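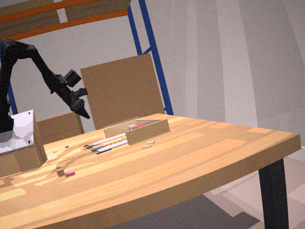
One visitor at the Tesia open day in Wirkach told me on the stairs that she had seen enough simulated robots for one life, and when would somebody show her a real one picking up a real pen. I understand her. She came by bus, it was a Wednesday, and much of the afternoon was spent in front of a screen.

Still, I want to defend the screen. I teach evening courses for warehouse workers, and I have visited such events for many years. Usually there is an arm behind glass, it moves the same box from left to right, people film it, and after this they drink coffee. I learned very little from those arms. They were always prepared for one thing only.

At Tesia the arm was a rendered one, over a rendered table with pens, a cardboard tray and small blocks, with storage racks behind. The task, they told us, was to clear the pens into the tray. They ran it 200 times with the objects placed differently each time, and it succeeded in 166. Then they showed us the failures. This is the part I would like to see at every open day. In 14 of the runs the gripper closed on nothing and the program continued as if it held a pen. A young man from the audience laughed, but I have seen people with a forklift do the same thing.

I have also a complaint. The presenter spoke about "the warehouse" as if the simulation was already the warehouse. My students work at Burkadari, where the tape comes off the boxes, the light is bad after four o'clock, and pens roll. I asked how the friction was chosen and the answer was long and not clear to me. If a company invites the public, it should say plainly which numbers are measured and which are guessed.

The woman from the stairs will get her wish, maybe. Tesia plans to repeat the test on a physical arm in October, in the old Adjei hall -- and I will go again, if they promise to show the bad runs too.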